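The Slow Return of the Village Quince

By Songül Avcı
September
Reading time: 2 min

When I was a child in Derkance, every garden had a quince tree, and no family bought quinces. In October the fruit was put on top of the wardrobe, on newspaper, and the whole bedroom smelled of it until New Year. I thought all bedrooms in the world smelled like this.

Then the trees began to go. People wanted a place to park the car, or the old owners died and the children stayed in the city. Hüsnü Yüksel, a retired teacher of geography, walked through the village with a notebook and found 241 trees. In his youth, he says, there were 3,000 in the valley. Many of those he found were half dry, with ivy up to the top.

He did not want to write a book about it. He wanted cuttings. In winter he went from gate to gate with a pair of scissors and a wet towel, and he asked for one branch as thick as a pencil. Most people gave him five. 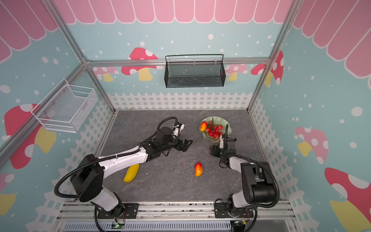 The young trees now grow on a slope behind the old mill, on land the Akgül family lends without rent. There are 600 of them. The local kind has no official name, but in the village it is called "the deaf quince", and I heard three different explanations why. It is small, very yellow and covered with gray down which must be rubbed off with a cloth. Raw, it is hard like wood. After two hours in the oven with a little sugar and a clove it becomes dark red, and you can eat it with a spoon.

To sell it is more difficult than to grow it. The shops in the city like a big fruit with smooth skin. Last autumn a small company, Nustano, bought up to 800 kilos for paste, and paid on time, which surprised the growers. This year they asked for more, but the frost in April came at the wrong week and the lower part of the slope will give almost nothing.

Yüksel is not very worried. He showed me a tree that he grafted himself, with four fruits on it, and he would not let me touch them. They must stay until the leaves fall, he said. Then he gave me a jar from last year, and a bag of leaves for tea, which I have not yet tried.

Recent in Food and Garden
Walnuts, and how to keep them from mice
A day at the Jusside cheese market
Three soups for the first cold evening
Why my grandmother salted her lemons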